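Iddale Tabletop Club - progress report, 28 August 2024
To: Gisela Ulloa, Raletti small grants

Quick one, sorry for the delay. Campaign rules now on third draft. Movement and shooting done. Morale still a mess, Obaidul rewriting it this week. Eight playtests since June, most of them finished in an evening.

Terrain: river sections and both bridges built, hills need flocking. Figures slower than planned. 141 painted, 40 still in primer, mostly the Balent cavalry. Elli has taken the horses home.
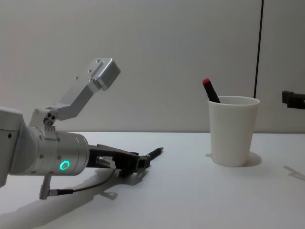 Spending on track. Biggest cost was the game mats, then paint. Hall hire comes out of the same pot untill the autumn, Nuwan has the receipts and will send them seperately.

Open day: six tables booked, Folke running the siege game on the big one. Still short of dice and tape measures. Posters not printed yet.

Next: morale rules, cavalry, a proper points list. Would like to move the leftover transport money to storage boxes if you're ok with that. Need a yes or no before we order.

Nuwan Begum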